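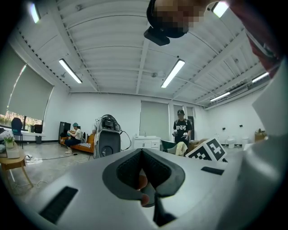 A hand-held gripper with dark jaws, held by a person in a white sleeve

Visit to our partner church in Plokham: your questions

When is the visit?
In August, for 22 days. The group leaves from Pemham early in the morning, and we will send the exact meeting time by letter to each family.

Who can come?
Any member of the congregation who is 16 years old or more. Under 18 you need a parent or guardian in the group, or a signed form from them. You do not have to be a member of the choir. This was asked many times.

What does it cost?
The full price is 400 pounds for each person. It includes the travel, the insurance and the breakfast. Lunch is your own matter. The evening meal is usually with the host families, who do not want to receive money for it.

I cannot pay so much. Can I still come?
Yes, please speak with Hideaki Shimada after the morning service. The special offering in spring brought 1508 pounds, and it is kept for exactly this. What you say to him stays with him.

Where do we sleep?
Most of us sleep with families of the partner church. Those who prefer their own room can stay in the Sabatier guest house, which is ten minutes on foot from the church. The guest house is not included in the price.

What will we do there?
In the mornings we help with the children's week. The afternoons are mostly free, with one trip to the chapel at Skindurell. There are 69 steps up to the chapel and no lift, so tell us before if steps are difficult for you. On Sundays we take part in the worship, and our group is asked to read one lesson and to sing two hymns.

Do I have to give a speech?
No. At the first supper each guest says his or her name and one or two sentences. Somebody will translate.

Should I bring a present for my hosts?
Something small is enough. Tea and jam were welcome last time.

How do I register?
Take a form from the table in the church hall, or ask the office to post one. The deposit is returned in full if you cancel before the end of June.

Last changed: 26 April 2021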